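4. Heaps, and what gets pulled out of them first

4.1 What we mean by a heap

I should say how we ended up with this word, as it caused more arguments between Josué and me than anything else in the Lins diaries. Our first coding sheet had "pile", "stack" and "load" as separate entries, and we were quite proud of it until we tried using it on real entries. People in the study call everything a pile. A folded stack of T-shirts is a pile, a tangle on the bed is a pile, and so is the thing on the chair that has been there since last Monday. So we dropped their word and took one they hardly used. In this paper a heap is two or more textile items resting on each other, unfolded, on a surface that isn't the floor of a wardrobe. (The wardrobe floor gets section 6 to itself. It deserves it.)

Going by that definition, the 28 households gave us 279 heaps and 3492 separate items, socks counted singly. I know that counting socks singly pushes the total up, and one early reader of this paper was rather cross with me over it, but a pair only becomes a pair once somebody has matched it, and the matching is a good half of what we wanted to look at!

Most heaps were mixed, by which I mean that they had at least one garment and at least one flat item in them: a towel, a pillowcase, a tea towel, a cloth. We had expected people to keep these apart from the wash onwards. Plenty of them told us at the first interview that they did. Then the diaries came in and there were the towels, underneath the jumpers, in nearly every house.

4.2 The first pull

The moment I kept coming back to is what we call the first pull. Somebody arrives at the heap, gets hold of one thing and lifts. That's all it is, and yet people were surprisingly firm about how they did it when we asked. Several said that they go for the biggest thing, "to get it out of the way". Others go for whatever is on top, and a smaller group goes hunting for one particular item and leaves the rest lying there, which we coded as a raid and took out of the folding figures altogether.

Knitted things are a nuisance at this stage. You take hold of a knit shirt by whichever bit is nearest, and the bit you've got hold of stretches upwards while the body of the shirt stays where it is, so that for a second or two you have a narrow strip of fabric in the air and a great soft lump still sitting on the towel. Woven shirts come up as a whole, or at any rate they come up sooner. One diarist wrote that lifting a jersey top out of the washing was "like pulling a tablecloth out of a pudding", and I have been trying to work out what she meant ever since, but I think of it every time I do my own.

The sleeves are the other trouble. In a draped shirt the sleeves go wherever they like, and a sleeve lying flat out to one side of the heap is very often what people grab, being the only part that's clearly separate from everything else. It makes a poor handle. The shirt turns as it rises, the second sleeve stays tucked inside the folds, and the person has to put the whole thing down again and find the shoulders. We gave that putting-down its own code (RD, for "re-drop") and Josué can spot one in his sleep by now.

Figure 3 goes with this part of the section and with 4.4, on where hangers and rails sit in relation to the heap.

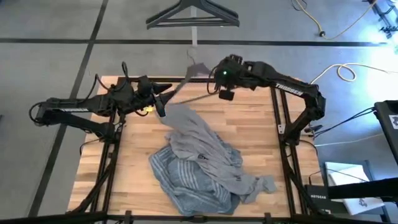
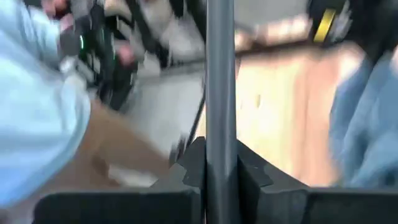

Figure 3. First picture: a grey knit shirt coming up off a crumpled striped towel on a wooden tabletop, with a black hanger lying on the floor beyond. Second picture: an upright grey metal pole, with light blue fabric to the left of it.

4.3 The towel at the bottom

Back to the mixed heaps, then. If a towel and a shirt are in the same heap, the towel tends to end up at the bottom and stays there until last. I had put this down to weight, quite wrongly I think. When we asked, people talked about the towel as if it were part of the table. They spread things on it. One man folded all his shirts on top of a bunched-up bath towel every single week and only noticed when he read his own diary back to us.

A bunched towel is a bad surface for folding, too. It gives under the hands, it drags at anything knitted, and its edges creep out from under the heap so that you can't tell at a glance where one item stops and the next begins. Stripes help a bit here. Diarists with striped or checked towels reported fewer occasions of picking up two things together than those with plain ones, although I wouldn't lean on that very hard, as people who buy striped towels may just be more careful people. We didn't ask. I wish we had.

What people do with the towel once they finally reach it depends almost entirely on how fed up they are. Early in the week it gets folded in thirds. By the end of the week it gets folded in half and then in half again, or rolled, or simply moved with the flat of the hand to the next surface along, where it becomes the bottom of another heap. We traced one hand towel through five heaps in the same house before it reached a shelf.

4.4 Hangers and rails

Hangers turn up in the diaries mostly as things that are in the wrong place. I had pictured a neat order of events in which you fetch the hangers, then hang the shirts, then put the rest away, and I drew it up as a diagram for the first draft. It has been quietly removed. In the homes we studied, a hanger was far more likely to be on the floor, on the back of a door or under the heap itself than on the rail when the person first wanted one. Stooping for a hanger with a shirt already in one hand was the commonest reason diarists gave for a re-drop, ahead of the sleeve business.

Rails split our households into two camps. Some had a free-standing one near the heap, and those people tended to hang as they went, one shirt at a time, straight from the first pull. The rest had the rail in another room and so they batched: everything that would be hung was laid over an arm or a chair back, and it travelled in one go. Batching is quicker to write down in a diary and I suspect it's quicker to do as well, but the shirts lose out. They pick up a crease across the middle from the chair, and then someone has to decide whether it matters.

Two of the households used a Latix airer as their rail the whole year round and never owned anything else. I mention them mainly so that readers who look at the Zindora tables in the appendix don't wonder why two rows have no rail and yet plenty of hanging. We coded an airer as a rail if garments were put on it dry, on hangers, and as an airer in every other case. This took a long afternoon to settle, with Léonie Lebrun (who did the May interviews) on the phone reading us bits of her notes, and we still moved three entries afterwards.

4.5 A note on coding order

Both of us coded every heap entry, working apart and then comparing. We disagreed most over raids. I was inclined to call it a raid if the person walked off with a single item, however long they'd spent at the heap, and Josué wanted to see some sign that they had come for that item in the first place. He won that one, and the counts in Table 4 follow his rule. My own version, for anybody who would like to compare, is in the right-hand column of the same table. The Elonen households are listed separately at the foot, as they used the shorter diary form and left out the order in which things were picked up.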